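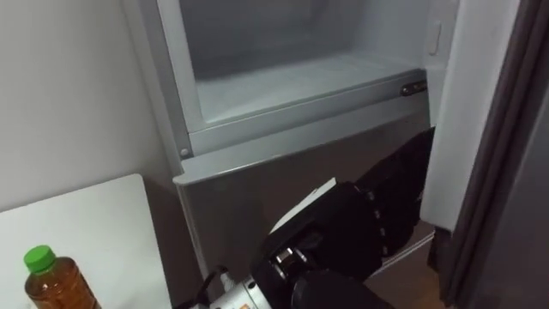

Unit two of the televised course ran tonight and I took notes again, in the same format as for unit one so that the entries can be compared. The program is called Luo, after the production house, and the stated subject of this season is self-direction. Tonight's subject was the inventory: a written list of every commitment a person currently holds, with no ranking applied. The host worked through a domestic version first, using kitchen chores. I wrote mine along with the broadcast and the first line came from my own kitchen, where the upper compartment of the refrigerator was standing open, frost on the inside, above the silver-gray lower door. "Defrost" went on the list as item one. The instruction was to record things in the order they come to mind and to leave them in that order until the following unit.

Running time was longer than for unit one. The opening segment was a recap, most of it the same clips. The guest interview came next, and it was the weakest part. The guest spoke well but answered a different question from the one asked, twice, and the host let it pass. The workbook segment came last and had the most usable content. I would reverse the order if I were editing it.

The workbook is published by Zedaler and costs extra. I have the print version. Each unit has 15 prompts, of which 7 are marked as core and the others as optional. I completed the core prompts during the broadcast and two optional ones afterward. Prompt four asks for a commitment that was accepted in order to avoid a conversation. I had an answer immediately, which surprised me, and wrote it in pencil. Prompt six asks for the same thing in a different form and I think it should be cut from the next printing.

There is a technical problem with the live stream that I reported after unit one and that has not been fixed. The audio leads the picture by a small, constant amount on the Torkar player. It is correct on the broadcast channel. I tested both tonight with the volume down on one, and the offset stays the same through the commercial breaks, so the fault is probably in the encoding and not in my connection. I sent a second report at 9:40 p.m. with the time codes.
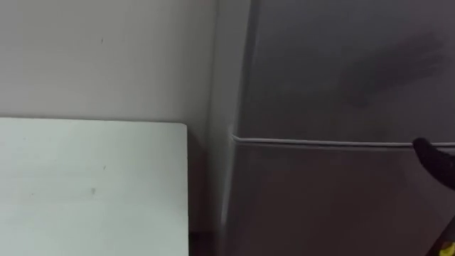
The discussion board opened as soon as the credits ended. There were 613 comments by the time I stopped reading. Most were statements of enthusiasm and I skipped those. A smaller group dealt with the material. One thread argued that an unranked list makes people anxious and that the exercise should include a limit of one page. I agree with the limit but for a different reason: past one page, my own entries turned into restatements of earlier ones. Items three, eleven and fourteen on mine are the same commitment described at three different times of day. I left them in, as instructed.

Another thread compared this course with the one Braltura ran in the spring. I followed that one as well, through to the end. It had shorter episodes and no workbook, and the assignments were sent by e-mail the next morning – a better arrangement for anyone who watches late. Its weakness was that the units did not refer to each other. Here, unit two uses the page written for unit one, and people who skipped it were complaining on the board that they could not do the exercise. I consider that a point in favor of the design.

The closing assignment is a written statement, 2000 words at most, on a commitment to be ended by the last unit. The submission form is open now. I drafted the first paragraph and it reads like a resignation letter, with a notice period and a handover section. I may keep the notice period. The rest needs to be in plainer language, and the host did say that the statement will be read aloud by its author in unit five, alone or to one other person.

To do before unit three: copy the inventory onto a clean page without changing the order, reread the notes from unit one, charge the tablet. Prompt nine is still blank – it asks for a teacher, and I have two candidates and room for one.

Print this page | E-mail this entry

We use cookies to remember your settings and to count visits. By continuing to use this site you accept our cookie policy.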